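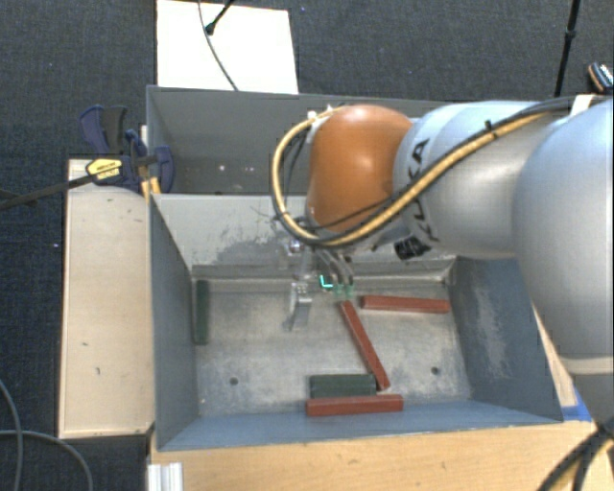 Grey metal bins, one behind the other, with red blocks and two green ones in the front bin.

Keeping blocks and offcuts in open bins
Workshop tips by Lorenz Eberhard

Blocks are awkward to store. They are too short for a timber rack and too heavy for most plastic tubs, and on a shelf they get pushed to the back. Open metal bins suit them well. These notes cover choosing the bins, filling them, and keeping them in a state where you can find a block when you want one.

They apply to packing blocks, sanding blocks, spacers and squared offcuts. Round stock rolls about and is better kept upright in a tube or a tall bucket.

Choosing a bin

Measure your longest block before you buy anything. It should lie flat on the floor of the bin with space for your fingers at each end. A block that only fits on the slant takes up the room of two, and everything put in afterwards slides down it.

The bins I use most are 525 mm long on the inside. My bench is 700 mm deep, so one fits front to back with a strip left over for a pencil and a square. If your bench is shallower, turn the bin sideways. You lose some working length but you won't catch the corner with your hip.

Look at the top edge. A rolled or folded rim is kind to the wrists. A plain cut edge can be covered with a length of push-on edging strip, the kind sold for car doors. Start it in the middle of one long side, where a join won't be rubbed, and tap it down with a mallet.

Straight sides are best where two bins have to stand close together. Sloping sides allow the empties to nest, which is handy if you put them away for half the year, but a full row of them wastes a good deal of bench.

Check the bottom corners for gaps as well. Sawdust will come out of a riveted corner for as long as you own the bin. A smear of sealant on the inside cures it. Leave it overnight before you load anything.

Where to put them

Put the bin you use every day at the front and the spare stock behind. This sounds obvious, but most people set them out in the order they bought them. The rear bin should hold things you can manage without for a week: duplicates, odd sizes, material waiting for a job.

Leave a hand's width between the bins if there is room. You can then lift either one without dragging it against the other, and you can get a brush down the gap.

On a carpeted floor, stand full bins on a board. Metal feet and sharp corners leave dents in the pile that take a long time to come out, and a bin that is dragged will pull threads. Carpet tiles are easier to live with, as a damaged one can be lifted and swapped with one from under a cupboard. Vacuum before you sweep the bench, then again after. Splinters work their way into carpet and are found later by someone in socks.

If you want the bins off the floor altogether, a low trestle does the job. The one I put together from the Halliday plans stands 897 mm high. That suits me for sorting but is too high for lifting a full bin on to, so I fill the bins where they stand.

Sorting by colour

Painting blocks by size saves more time than labelling them. Labels come off, and pencil marks face downwards just when you need to read them. Colour shows on every side.

Pick colours that are easy to tell apart in poor light. A dull red and a dark green look different enough at noon but can be hard to separate under a weak bulb, and some people can't tell them apart at all. If you share the workshop, ask. A pale stripe around the middle of one set settles the matter.

Use one colour for one thickness. Don't try to record length by colour too, as you can see the length for yourself.

Thin the first coat and let it soak in. A second coat at full strength is enough. Thick paint adds to the size of the block, which matters if you use it as a spacer, so leave the two working faces bare and paint the edges and ends. Folletar bench enamel covers well but needs a full day before the blocks are stacked. Any matt paint left over from the house will serve for rough packing blocks.

Stand the blocks on nails knocked through a scrap board while they dry. Two nails to a block, points up, and turn the board to the wall when you leave the room.

Filling the bin

Lay the long blocks along the long side. Put the first one tight against the back wall and build towards you. Short ones go across the end.

Keep to a single layer if you can. In a single layer you can see every block and pick up any of them without shifting the rest. Once a second layer goes in, the bottom one is forgotten. If you need two layers, put a sheet of thin card between them with a tab folded up at one end, so the top layer can be lifted out together.

Don't pack it full. A bin with some of its floor showing is easier to use than a tight one, and fingers need somewhere to go. When a block lies hard up against its neighbour, press down on one end or tilt it from the corner. Prising it out with a screwdriver marks both.

Blocks thrown in at an angle should be straightened at the end of the day. It takes less than a minute.

A liner is worth having for anything with a good face on it. Offcuts of rubber matting are quietest. Cork tile also works and is easier to cut. Avoid foam, which sheds crumbs and holds the damp. Cut the liner a little small so that it can be lifted out and shaken.

Weight

Go by what you can carry with straight arms and a straight back. My own limit is 8 kg to a bin. Hardwood reaches that sooner than you expect, and steel packing gets there with the bin looking almost empty.

Weigh a loaded bin on the bathroom scales once. Stand on them holding it, then without it, and take one from the other. Write the result on a bit of tape and stick it to the end of the bin.

Where a bin has no handles, lift from underneath with both hands. Rims bend if they are used for carrying, and a bent rim will not sit square against the next bin.

Looking after the metal

Wipe bins out when you empty them. A dry cloth will do in summer. From the first cold nights until April, metal in an unheated workshop collects moisture on the inside, and blocks left touching the floor of the bin can pick up a rust line that goes deeper than sanding will reach.

Light rust comes off with a nylon pad and a little white spirit. Follow with paste wax, rubbed in thinly and buffed. I use Skosier clear, though furniture wax from the cupboard under the sink has given much the same result. Keep wax off any block you mean to glue.

Dents in the side can be pushed out with a block on the inside and a soft mallet on the outside. Work from the edge of the dent to the middle. Dents in the bottom are best left alone unless the bin rocks.

When to throw things out

Offcuts build up. Go through the rear bin whenever it fills and be strict. A block with a split running in from the end is no use as packing and should go. So should anything with a hidden nail, unless you have time to draw it there and then. Twisted pieces can be cut down for wedges.

Painted offcuts should not be burned in a stove. Bare softwood makes decent kindling once split, and the Lurnlow allotments take untreated lengths for edging beds if you leave them by the gate in a sack.

Before putting the sorted bin back, brush it out and turn the liner over. Check the blocks you have kept against a square, and move any that have gone out of true into the rough packing.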